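List: botimwood-gardens
Subject: Re: square-foot spacing, is it worth the bother?
From: Fergal Doherty
August 2020

Sum-yee Siu wrote:

> I'm a convert. Laid out all my beds on the square method this year, one
> foot to a square, so many plants per square, and I got more beans than
> I have ever had. The Gendden booklet says you can expect to double
> your harvest over rows. Has anyone here NOT had good results with it?

Well, you asked, so I'll put my hand up.

I have nothing against squares. I do have something against "double your harvest." Double what? The booklet compares a square bed that gets compost, a drip line and somebody fussing over it every morning with a row bed that, as far as I can tell, gets rained on. Give my rows the same fuss and then we'll talk.

I tried it two years running. First year, bush beans at nine to the square, the way the chart has it. By the end of May they looked wonderful. Then it got humid, no air moved through them, and I lost the middle of the bed to mold while the edges did fine. I picked 317 pods off the squares and 529 off the old row bed, which is a bit longer but not that much longer. I only counted because my sister-in-law had bet me a pie. One year proves nothing, I know. Your one year doesn't either.

Second year I thinned them to six a square and they did better, at which point I was more or less planting rows with extra string.

And the string! The booklet has you tie a grid over the bed and leave it there all season. It sags, it catches the hoe, and the peas climb it. I bought the Zekau grid kit, 55 dollars for some slats and a bag of pins, and two of the slats had snapped before the tomatoes went in. If you want squares, mark them once, plant, and pull the markers up.

What I will grant is that a grid is good for planning. I kill a lot fewer seedlings when I've worked out the spacing indoors first, on a flat table, with paper down and tape for the lines. Painter's tape peels off when you change your mind. You don't need to be exact either – mine never come out square and the lettuce has not complained.

Tape lines on a tabletop:
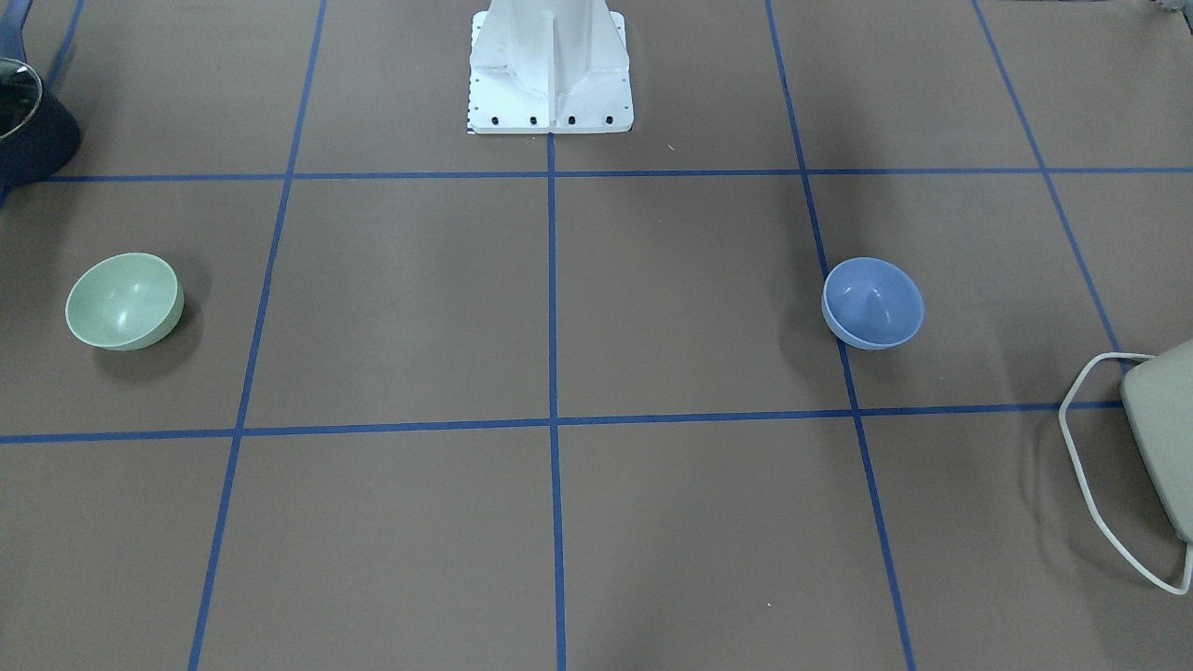
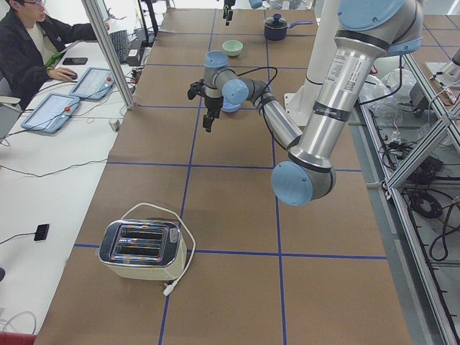
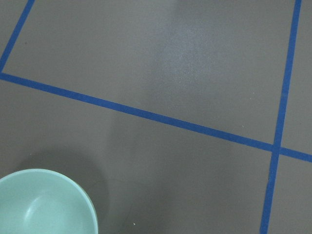
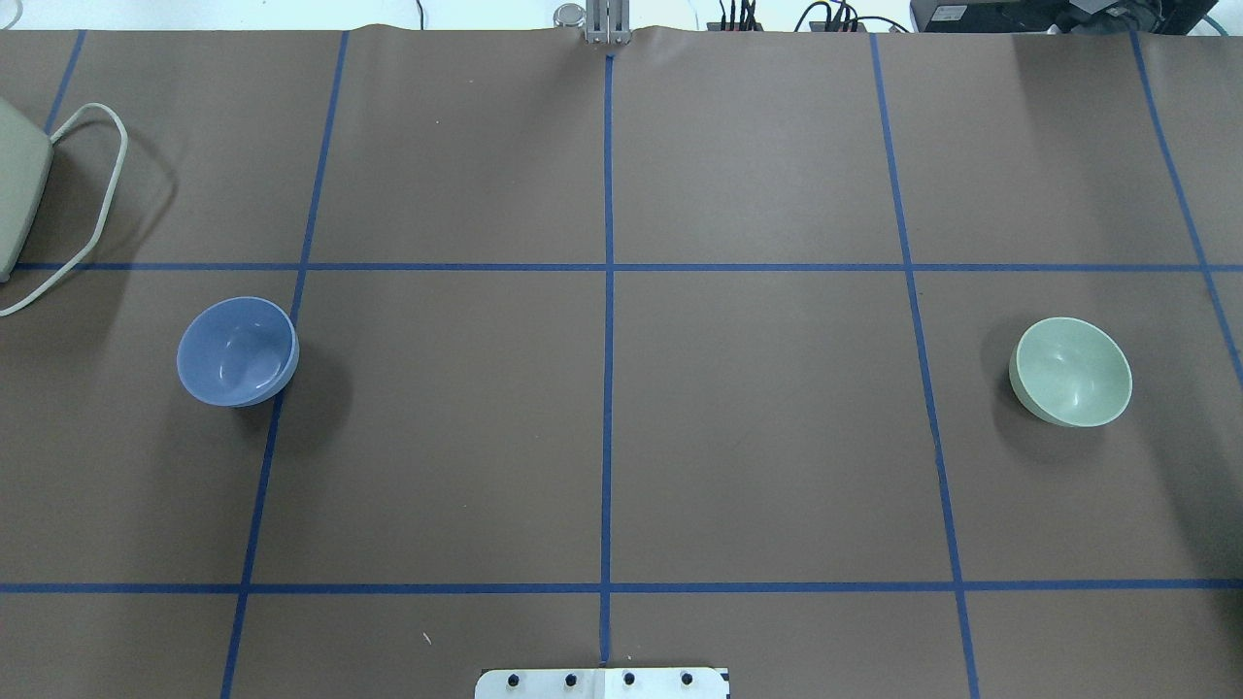 Sum-yee wrote back to me off list and says I can pass this on: she gave the beans a new bed this year with fresh soil in it, so she can't swear it was the squares, but she is keeping them anyway and she thinks mold in the middle sounds like watering too late in the day. She also wants to know which bean it was.

It was Vương, the flat-podded one, saved seed. I water at six in the morning, so I don't buy the late watering idea. If somebody has grown the same bean both ways in the same soil, with the same water, I'd like to see the numbers, even bad ones. I'd trust that over a booklet that has sold 1000 copies.

Fergal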